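Darcy Merrick
Right, I've been asked three times this week how I learnt enough Swedish to follow a radio play, so I'm doing a thread. Grab a tea, it goes on a bit.

Darcy Merrick
First thing: I'm 40-odd hours into the same audio course I bought years ago and gave up on. The course was fine! I was doing it in bed at 11pm and falling asleep by the second dialogue. Moved it to breakfast in April and suddenly words were sticking.

Darcy Merrick
I do 12 new words a day and no more. I tried 40 for a while (very keen, very silly) and by the weekend I couldn't have told you the word for spoon. Sked, by the way. You say it nothing like it looks.

Darcy Merrick
Also, talk to something. Anything. Say your sentences out loud, badly, and keep going when you get stuck. Plants are good listeners and they never correct your vowels.

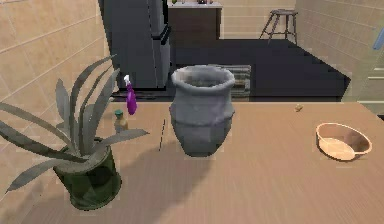
växt = plant, lila = purple, grön = green. That's your first three for today

Darcy Merrick
Someone's asked about apps. I use one called Werkel for the flashcards and I like it because you can type in your own sentences. The ready-made ones are all "the duck reads a newspaper" and I've yet to need that in a shop.

Darcy Merrick
My own cards are things I'd really say. "Have you got this in a bigger size?" "Sorry, I thought this was the queue." "No, my sister's the one who can drive." Dull as anything but I remember every single one.

Darcy Merrick
Grammar: I put it off for months and I'd do that again. When I did get round to it I already had 200 or more words rattling about, so the rules had something to hang on to. En and ett are still a lottery for me. I just pick one and say it with confidence.

Darcy Merrick
Best bit of kit has been a secondhand crime novel, one of the Jernlow ones, fairly easy going. First chapter took me two weeks with a pencil. Second took me four days. I still don't know who did it so please, no spoilers in the replies!!

Darcy Merrick
Little trick from my old evening class teacher: name whatever's in front of you while the kettle boils. You run out of easy nouns quicker than you'd think and then you have to go and look things up.

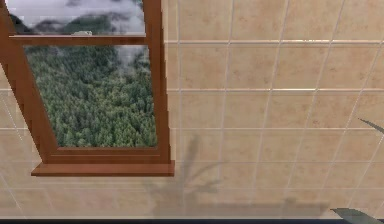 fönster = window, vägg = wall, kakel = tiles. Took me ages to remember kakel isn't cake

Darcy Merrick
How many words do you need? I've seen 2,000 mentioned as the point where telly gets easier. I'm not there yet and I can just about manage the weather forecast and anything to do with soup.

Darcy Merrick
And if you miss a day, you miss a day. I had a whole fortnight off when we were moving my mum and it all came back after a couple of breakfasts.

Darcy Merrick
Will post my list of radio plays tomorrow if I can find where I wrote it down. Does anyone know a good one with slow talkers in it?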